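Wood grain

Wood grain is the direction and pattern of the fibers in a piece of wood. Also used loosely for the lines seen on a cut board. Straight, wavy, spiral and interlocked are the usual kinds.

Cause
Growth rings, mostly. Wood laid down early in the season is lighter and softer, late wood is darker. Cut at an angle, the rings show as stripes or arches. Wavy grain comes from fibers that bend as the trunk grows — the reason isnt always known.

Use in furniture
Pale boards were the main trade of the Dronddale mills, which shipped 3,000 tabletops in their best year. Most went to Talpur. Halyna Antoniuk's survey of the mills lists 69 grain patterns, many of them near duplicates. Later writers cut the list to five.

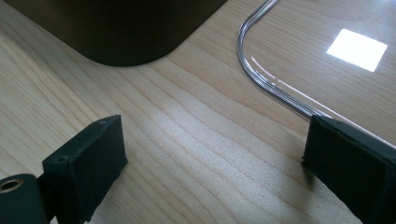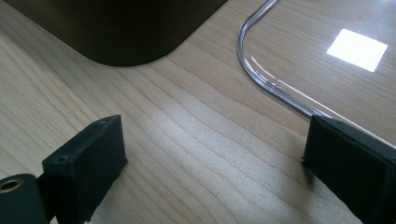
Pale tabletop with wavy grain, both views. 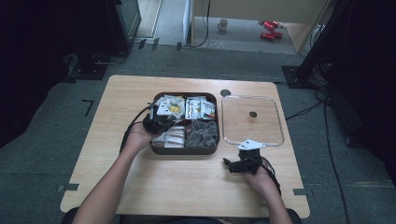
Finishing
Sand along the grain, never accross it. Scratches that run crosswise show up badly under stain. Oil darkens the late wood a little and makes the stripes stand out. Clear finishes change it less.

See also
Growth ring
Veneer
Dronddale mills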